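## Gripper trial, part two: the chair task
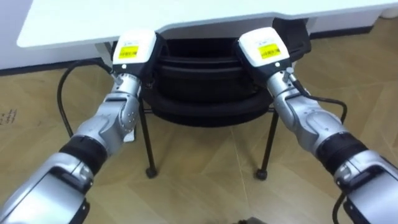
Naveed Ghauri wrote in after the last issue to say that a chair is a poor test for comparing grippers, and that he would rather see mugs, cables and drawer pulls, where a bad grasp shows up at once. Gerardo D'Amico answered him by email and the two have agreed to differ for now. The chair stays in the set through October, and a drawer task has been added for the next round.

The reason we kept it is that chairs are soft in some places and hard in others. Padding gives when the fingers close on it, and the motor current looks much the same as it does when they close on nothing much. Both arms also have to agree on where the thing is going. If one pulls harder, the chair turns on its casters and the other arm ends up holding it at a bad angle.

We compared two sets of fingers on the same pair of arms. The Malleck set is wide and flat with a rubber face. The Luangrath set is narrower and curved at the tip. Arm speed and start pose were the same for both, and the controller was the Fleltow unit we have used since spring. Each run starts with the chair under the desk and ends when it has been pulled clear and let go.

We did 257 runs in all. We threw out 13 of those where the head camera dropped off the network partway through. The rest are in the shared folder, sorted by finger set.

Main points so far:

- Malleck pulled the chair clear more often. The flat face spreads the load and slips less on the cushion.
- Luangrath was better at getting in under the seat, and it let go more cleanly at the end of the run.
- Changing fingers takes 20 minutes if you do both sides and redo the zero. Do redo the zero. We skipped it once and lost a morning.
- Most of the failed runs came from the approach. The arms stopped a little short of the seat and closed too early.

On that last point, Gerardo thinks the depth estimate is at fault. Black padding in the shade of a desk is hard for the camera, and the stopping distance moved around more on this task than on any of the others. He tried a desk lamp on the floor for 94 of the runs and the stops were steadier. We have not yet tried it with the wrist cameras turned on, so please don't order lamps.

Cable slack needs watching too. With both arms reaching forward and low, a loop that looks fine in the rest pose can swing out wide. Check it at full reach before you start a batch, and tie it back if it comes near the casters.

The Pritamov controller is next. It should be on the bench by the time this goes out, and we will start with the Malleck fingers so there is something to compare it with. If you want the run sheets or have a task to suggest, write to Gerardo. Naveed is already down for the drawer pulls.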